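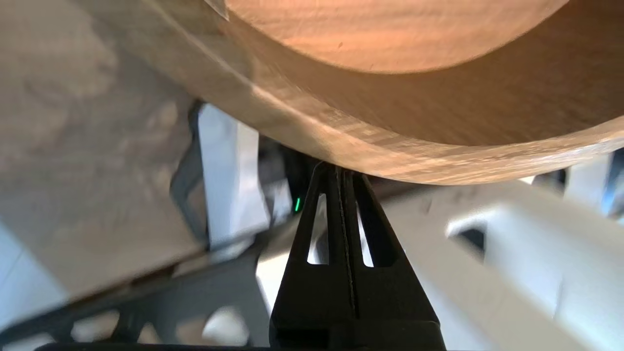
How often do the finger pads on the Veta need changing? Every 200 hours of closed-grip time, or sooner if the seam between the fingers no longer shuts evenly along its full length.

Notes follow on how we look after the arm at the Bisberg flat. One machine, one gripper, wrist camera, domestic rooms. Most of it will carry over to any two-finger unit of that size.

The hour count comes from the controller log. Ours stood at 397 when I took over the upkeep, still on the first set of pads. Grip force readings had drifted by then and the close position was reading 3 mm open with the fingers shut.

Changing pads is a ten-minute job. Power off at the base, wait for the brake to click, then take out the 4 screws on the inner faces. They are short and they will roll. Put a tray underneath.

Clean the seat before the new pad goes on. Dry cloth first, then a little alcohol. Old adhesive left in the corners lifts one end of the pad and you will chase the fault in software for an afternoon. I did.

Torque is low. Use the small driver from the Brestel kit and stop when it stops. The inserts are brass in a plastic body and they strip easily. 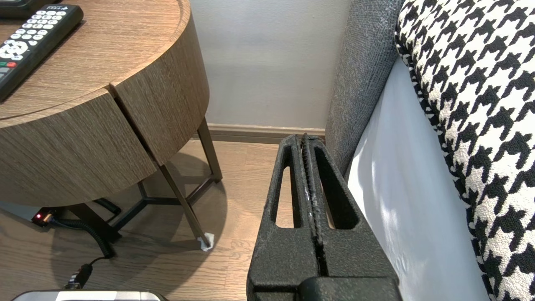
Coste replied to ask whether the zero should be reset before or after the force check. After the pads, before the force check. If you run the force check against the old zero, the controller stores an offset that looks sensible and isn't.

To reset: open fully, close at the slowest speed, hold for 4 seconds, store. Repeat until two stored values agree. If they still disagree on the third go, the pads are not seated, so go back to the screws.

Force check is three squeezes on the gauge block, wrist level, then three with the wrist turned through a right angle. A difference between the two sets usually means play in the coupling - not the fingers.

Scuffs on the finger bodies are cosmetic. Run a nail along the inner edge. If it catches, dress it with fine paper and wipe off the dust before the camera gets any of it. If it doesn't catch, leave it alone.

Camera window: lens cloth only, and do it last. Then check the wrist cable through its full travel by hand with the power off. It wants slack at both ends of the rotation - if it goes tight at one end, move the clip and try again.

Log the change against the hour count as well as the day. The arm can sit idle for a fortnight and then run every afternoon, so the date says very little about wear.

Next set goes on Friday. Coupling inspection is due at the same time and I'll add the play figures to this thread once I have them.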